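Inicio
Cursos
Material de aula
Quiénes somos
Contacto

Quiénes somos

Skudar es una escuela de cocina fría y servicio de mesa. Enseñamos lo que se hace en una cocina sin encender el fuego: cortar fruta, preparar guarniciones, montar platos, macerar cítricos y hierbas, poner la mesa, recogerla y dejar la vajilla en su sitio. Trabajamos con adultos que empiezan de cero y con personal de cafeterías y hoteles pequeños que quiere ordenar su forma de trabajar.

La escuela nació en la trastienda de una vinatería. Settimio Vitale llevaba años detrás de una barra y había visto siempre el mismo problema: a quien entraba nuevo se le explicaban las recetas, y casi nunca cómo colocar las cosas antes de empezar. El primer curso tuvo seis alumnos y duró cuatro tardes. Se dedicó entero a la tabla, el cuchillo y el limón. Al segundo curso vinieron los mismos seis y dos más.

Hoy ocupamos la planta baja de un antiguo almacén de telas. Tenemos un aula grande, un aula pequeña, un cuarto de fregaderos y una despensa. Por el aula grande pasan 200 alumnos al año. En la pequeña damos las clases individuales y los repasos.

Qué enseñamos

El curso base se llama Mesa y Tabla y dura 30 horas. Se puede hacer en julio, concentrado en dos semanas, o repartido a lo largo del otoño en sesiones de tarde. No se pide experiencia previa.

La primera parte trata del puesto. Cada alumno aprende a montar su espacio: dónde va la tabla, de qué lado queda la fruta entera, hacia dónde se aparta lo cortado, qué utensilios se sacan y cuáles se quedan en el cajón. Puede sonar a poca cosa, pero le dedicamos dos sesiones completas. Los zurdos montan el puesto en espejo y así figura en los apuntes, con su propia hoja.

La segunda parte es el corte. Empezamos por la rodaja, seguimos con la media luna y el gajo, y dejamos para el final las pieles y las tiras finas. Se empieza con cuchillo de plástico. Quien ya viene con oficio suele protestar el primer día. Lo mantenemos igualmente hasta que la mano que sujeta la fruta se coloca bien sin pensarlo, y entonces se pasa al cuchillo de acero.

La tercera parte es el plato. Hablamos de cuánto se deja vacío, de cómo cambia una fruta roja sobre un fondo claro y de cuándo una guarnición sobra. Usamos vajilla sencilla, sin dibujos.

La cuarta parte es la recogida. Vaciar, aclarar, colocar en la rejilla, pasar el paño por la mesa y devolver cada pieza a su estante. Forma parte de la evaluación igual que el corte.

Además del curso base ofrecemos un módulo de cítricos para barra (majado, zumos, pieles), otro de desayunos para alojamientos pequeños y uno corto de mesa infantil. El de cítricos exige haber hecho Mesa y Tabla o demostrar una práctica equivalente en una prueba de media hora.

El material

Compramos poco y lo usamos mucho tiempo. Las mesas son todas del mismo tono tostado, mate, sin veta ni dibujo. Probamos antes unas blancas y cansaban la vista a media tarde; además, sobre blanco no se distinguía la pulpa del limón y la limpieza quedaba a medias. Con el tono actual se ve lo que hay encima y se ve también lo que se ha quedado olvidado.

Las tablas son de bambú claro, rectangulares, con un asa metálica curvada en uno de los lados cortos. El asa sirve para llevarlas al fregadero y para colgarlas después. Pedimos a los alumnos que no las dejen en remojo. Los majaderos son de acero cepillado con la punta de goma negra.

La vajilla nos la suministra Rizzi, un taller con el que trabajamos desde el segundo año. Los platos de prácticas son de un azul apagado. Cuando uno se desportilla lo retiramos del aula y pasa a la despensa, donde sirve para descongelar o para dejar debajo de las macetas de hierbabuena. Las rejillas de varilla blanca las encontramos en Jikex, en un cierre de temporada, y compramos más de las que necesitábamos en ese momento. Todavía quedan dos sin estrenar.

La fruta de los ejercicios de corte es fresca y la traemos la misma mañana. Lo que no se usa se reparte al terminar o se convierte en mermelada en la última sesión del curso. Para los ejercicios de colocación, en los que una misma pieza se mueve muchas veces de un lado a otro, tenemos también cajones con piezas de repetición. 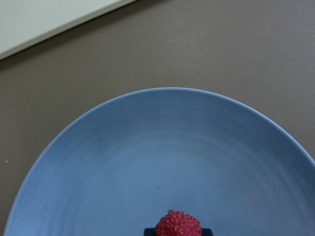

Plato azul claro y fresa.

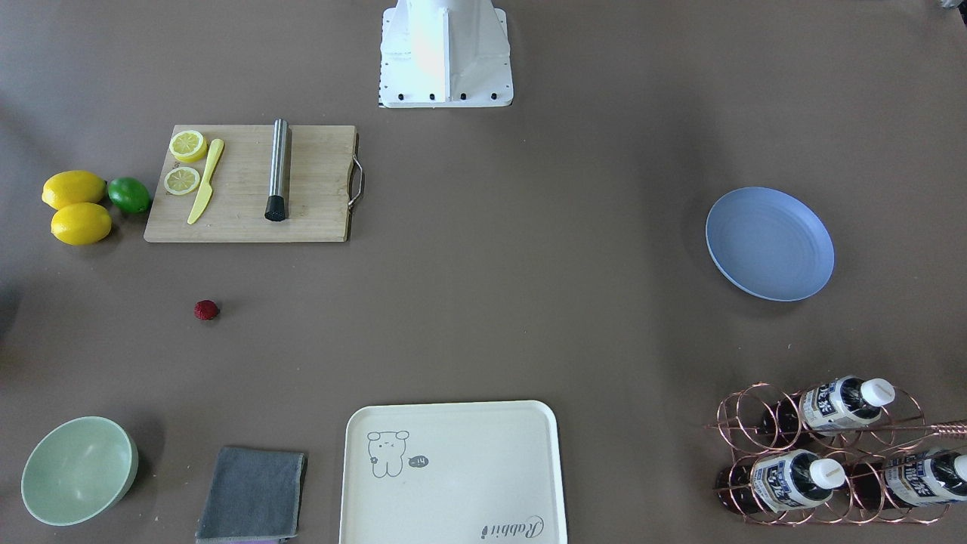
Tabla de bambú con dos rodajas de limón, cuchillo de plástico y majadero.
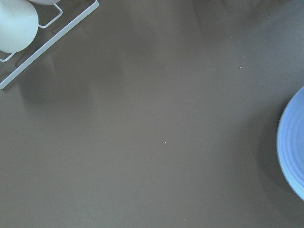

Tiziana Galli nos escribió al terminar el módulo de desayunos que lo más útil para ella había sido la recogida, y que en su cocina ahora la rejilla está vacía antes de que salga el primer café. Pedía también que la parte de guarniciones fuera más larga, porque le habían quedado dudas con las tiras de piel y en casa se le seguían rompiendo.

Le hicimos caso. El módulo de desayunos tiene ahora una sesión más, dedicada entera a pieles y tiras, y quienes ya lo habían cursado pueden venir a ella sin pagar nada. Basta con avisar por correo para que contemos con la fruta.

Cómo trabajamos

Los grupos del curso base son de ocho personas como máximo. Cada alumno tiene su puesto y su juego de utensilios, y los conserva durante todo el curso. No hay que traer nada, salvo un delantal y calzado cerrado. Prestamos delantales, aunque las tallas grandes se acaban pronto.

Una sesión normal empieza con el puesto vacío. El profesor monta el suyo una vez, despacio, y los demás montan el propio. Después viene el ejercicio del día, que se repite tres o cuatro veces con una pausa en medio. La última media hora es de recogida. Nadie se marcha con el puesto a medias, tampoco el profesor.

No ponemos notas numéricas. Al final de cada parte entregamos una hoja con lo que está bien, lo que falta y un ejercicio para hacer en casa. Quien completa las cuatro partes recibe un certificado de asistencia y aprovechamiento. No es un título oficial y lo decimos antes de la matrícula para evitar malentendidos.

Las clases se dan en español. Settimio explica también en italiano cuando hace falta, y una parte de los apuntes está traducida al italiano y al inglés. La traducción inglesa del módulo de cítricos está pendiente.

Cuadernos Skovgate

Desde hace tres años editamos unos cuadernos de trabajo con el nombre de Skovgate, que era el de la tienda de telas que ocupaba el almacén antes que nosotros. Su rótulo sigue en la pared del fondo y nos pareció bien conservarlo. De cada cuaderno imprimimos 100 ejemplares. Los alumnos lo reciben con la matrícula y el resto se vende en el mostrador.

Hasta ahora han salido El puesto, Rodajas y gajos, y La fruta en el plato. El próximo será sobre fregado y secado. Llevan dibujos a línea, espacio para tomar notas y una tapa que aguanta salpicaduras. Del primero cambiamos la encuadernación en la segunda tirada: la grapa se oxidaba con el zumo y ahora va cosido.

Trabajo con empresas

Damos formación a equipos de cafeterías, casas rurales y comedores. Lo habitual es que vengan a nuestra aula, aunque también nos desplazamos si la cocina tiene mesa suficiente y un fregadero cerca. Antes de empezar pedimos ver el espacio, o al menos un plano con medidas. A menudo la primera propuesta que hacemos es mover dos cosas de sitio, y con eso se arregla una parte del problema.

La formación para empresas se organiza en jornadas de mañana, de nueve a una, con un descanso. El presupuesto incluye la fruta, el cuaderno correspondiente y una visita de seguimiento al cabo de un mes. Si hay que comprar tablas, platos o rejillas damos las medidas y las referencias que usamos nosotros, y cada empresa compra donde quiera. No cobramos comisión a ningún proveedor ni revendemos material.

Matrícula y visitas

El aula se puede visitar por la tarde, a partir de las cinco, avisando antes. Se entra por el patio; la puerta de la calle está condenada desde la última obra y el timbre que se ve junto a ella no funciona.

Para reservar plaza en Mesa y Tabla se adelanta una señal de 30 euros, que se descuenta del precio total. Si avisas con una semana de margen la devolvemos entera o la guardamos para la siguiente convocatoria, lo que prefieras. Las plazas de julio se abren en abril y las de otoño al terminar el verano. Hay lista de espera y se respeta el orden de llegada.

Si tienes alguna alergia a cítricos, fresas u otras frutas, indícalo en el formulario. Podemos adaptar casi todos los ejercicios del curso base. El módulo de cítricos no.

El aula y el cuarto de fregaderos están a pie de calle, sin escalones, y dos de los puestos tienen la mesa regulable en altura. Si necesitas uno de ellos, dínoslo al reservar.

Formulario de contacto
Horarios de visita
Calendario de cursos
Aviso legal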